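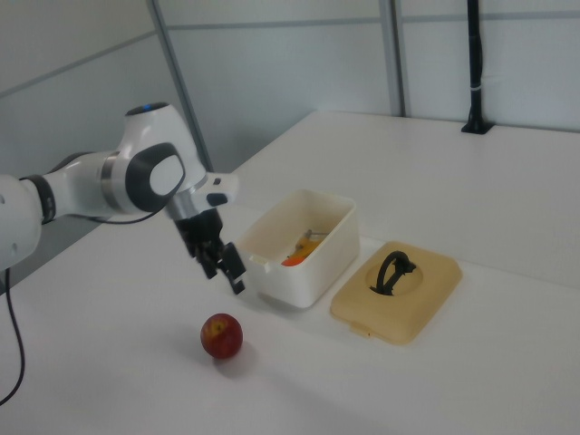

A Morning at the Zirngate Robot Lab

Every March, the Zirngate lab in Sarnden opens its doors to school groups. Visitors can walk through the workshop, see robots being built and tested, and talk to the people who work there. If your class is going, this page will tell you what to expect.

What is a robot arm?

A robot arm is a machine that can reach, turn and pick things up. It has some of the same parts you have. Your arm bends at the shoulder, the elbow and the wrist. A robot arm bends at its joints too, and each joint has a motor inside it. When the motor turns, that part of the arm moves.

The arm in the picture is white and gray. The big rounded parts are where it bends. On top of one of them is a small blue light.

What does it use for a hand?

You have five fingers on each hand. This arm has two. They are black, and together they are part of a tool called a gripper. The fingers slide toward each other to hold something and slide apart to let it go.

Two fingers can do a lot. Try it yourself at lunch. Use only your thumb and one finger to pick up a grape, then a spoon, then a cup. Some things are easy to hold that way and some keep slipping.

Packing the lunch box

The demonstration most groups see is called the lunch table. The robot's job is to pick up an apple and put it in a white box with tall sides. There may be other things in the box already, so it has to find a space. The lid lies flat on the table next to the box, with its black handle standing up in the middle.

You could do this job in a few seconds without thinking. For a robot it is made of many small steps:

Find the apple.
Move the gripper over it with the fingers open.
Go down and close the fingers.
Lift the apple higher than the side of the box.
Move across, go down again and let go.

If the robot gets one step wrong, the next one usually goes wrong too. An apple is round, so a small bump can send it rolling. If the gripper squeezes too hard, it can bruise the apple. If it doesn't squeeze hard enough, the apple drops.

How does it learn?

Rónán Doherty runs the lunch table. He tells visitors that the robot did not know what an apple was when the work began. People at the lab showed it the job again and again, 84 times in all, by steering the arm themselves. A computer program called Trutura saved each of those turns and looked for what they had in common.

After that the robot tried by itself. In its first 15 tries it got the apple into the box 2 times. It does much better now, but it still misses, and you may see that happen. When it does, someone puts the apple back and starts again.

What happens on the visit

Groups of up to 12 children go in together with a teacher. You will watch the lunch table first and then go next door to the Du Plessis room, where you can steer a small practice arm with a controller. Everyone gets a turn.

Rules for the lab

Stay behind the yellow line on the floor when a robot is moving.
Do not touch the arm, even if it has stopped. It may be waiting for its next step.
Tie back long hair and leave scarves on the coat hooks.
Ask before you take photos.

Words to know

Joint: a place where an arm bends or turns.
Gripper: the part of a robot that holds things.
Motor: a machine that makes something move.
Program: a set of instructions for a computer.

Visits start at 9:30 in the morning and end before lunch. Bring your questions written down if you can, and give them to your teacher on the bus.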